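Heat pump hot water on a timer – recovery time and tempering valve question

Category: Home & Workshop > Plumbing and Hot Water > Heat Pumps

drainback_dan
We replaced a gas storage unit with a 300 litre Truven heat pump tank in July. The installer left it on the factory setting, where it runs whenever the lower sensor drops. I want to move it to a daytime window so it uses the solar and takes its air at the warmest part of the day.

Two questions. First, is a single window from 10 am to 3 pm enough for a household of four in a cool climate? Second, the water at the shower is noticeably cooler than with the old unit, although the controller says the tank is at 60. I suspect the tempering valve but would like to rule out the tank first.

flue_gas
Five hours should be enough. Work it out from the energy. Heating 300 litres from 15 to 60 degrees takes 300 x 45 x 4.186 kJ, or 15.7 kWh of heat. If your unit delivers 3.6 kW thermal at winter air temperatures, that is a bit over four hours from stone cold. You will almost never start from stone cold.

The figure to check is thermal output at low ambient. Brochures quote it at 20 degrees air. Look for the table in the installation manual.

drainback_dan
The manual has it. 3.9 kW at 20 degrees air, 3.1 kW at 7 degrees. At 3.1 the full reheat comes to just over five hours, so the window is marginal on the worst days.

parallel_slide
It is only marginal if you empty the tank. Four showers at 9 litres a minute for six minutes is 216 litres at the shower head, and a good part of that is cold water mixed in. You would draw perhaps 130 to 150 litres from the tank. Leave the window as it is and look at the tank temperature at 3 pm for a fortnight before changing anything.

ohmslaw_again
I disagree with timers on heat pumps in general. The compressor runs at its best efficiency when the water is coolest. If you let the tank run down all evening and night you get one long cycle, fine, but if somebody has a bath at 4 pm you have no recovery until 10 the next morning. Then the boost element comes on and you have lost the savings for the week.

flue_gas
Only if the boost element is enabled. On most units it can be locked out in the menu. One long cycle is also easier on the compressor than several short ones.

ohmslaw_again
Locking out the element also locks out the anti-legionella cycle on some models. Check before doing it. On the Elico I had previously, the weekly cycle relied on the element and the menu did not say so.
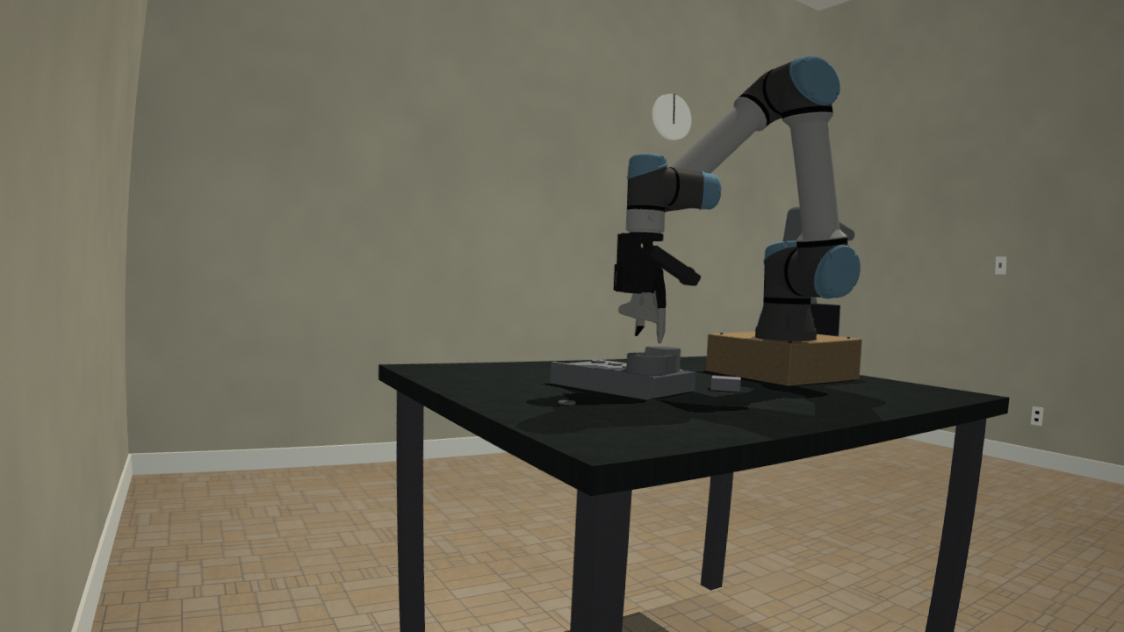

drainback_dan
Checked. On this one the compressor reaches 60 without help, and the manual says the element is used for boost and for operation below minus 5 only. I have set element lockout and left the frost function on.

Now the shower temperature. At the kitchen tap I measured 59 with a probe thermometer after running it for two minutes. At the bathroom basin I get 41. Target is 50 as I understand it.

parallel_slide
Then the tank is fine. The kitchen is on the untempered line and the bathroom goes through the valve. 59 at the kitchen and 41 at the basin means the valve is set low, or has a blocked strainer on the hot side, or the supply pressures are unbalanced.

Clean the strainers first. Isolate the cold to the tank and the cold to the valve, relieve the pressure, and take out both inlet strainers. New installs often have thread tape or swarf in them.

flue_gas
Depending on the state, an unlicensed person is not supposed to touch a tempering valve. It is a safety device. The installer should come back under warranty and do it at no cost.

parallel_slide
I am aware of the rules. I described the job so he knows what to ask for. A licensed plumber who adjusts the spindle without pulling the strainers has only hidden the fault.

drainback_dan
Installer is booked for Thursday. What is the flow penalty through these valves? The old one was a Malabanan and the new one is a Winex, same 15 mm connections, and the shower also feels weaker.

flue_gas
A clean 15 mm valve at 10 litres a minute should not be noticeable in one shower. Weaker flow and low temperature together point to the hot strainer. If the hot side is starved the valve makes up what it can from the cold and total flow drops.

ohmslaw_again
Also check whether a pressure limiting valve was added on the cold to the tank only. If the cold to the tempering valve is teed off upstream of it, you have mains pressure on one side and limited pressure on the other. I have seen 300 kPa against 500. The valve will hunt, and the result at the tap is cool water.

drainback_dan
Update. The hot strainer had a curl of thread tape across it and some copper swarf. Flow came back straight away and the basin went to 48 without touching the adjustment. He then set it to 50. The pressure limiter is upstream of both branches, so that one is ruled out.

On the timer: the lowest 3 pm reading so far was 57, after a morning with a load of washing on warm. I am leaving the window at 10 to 3.

ohmslaw_again
Good result. I would still add a short window before 6 am in the colder months.

flue_gas
That is the coldest air of the day and there is no solar. Extend the afternoon to 4 pm instead.

Comments (3)

coldtap80
Same symptom here with a different brand of tank. Swarf in the hot strainer. The plumber wanted to replace the valve until I mentioned this thread.

northwall
What was the daily consumption on the timer compared with the factory setting? The thread never says.

drainback_dan
Monthly total for the hot water circuit was 80 kWh on the timer. I don't have a full month on the factory setting to compare, only a part month in colder weather.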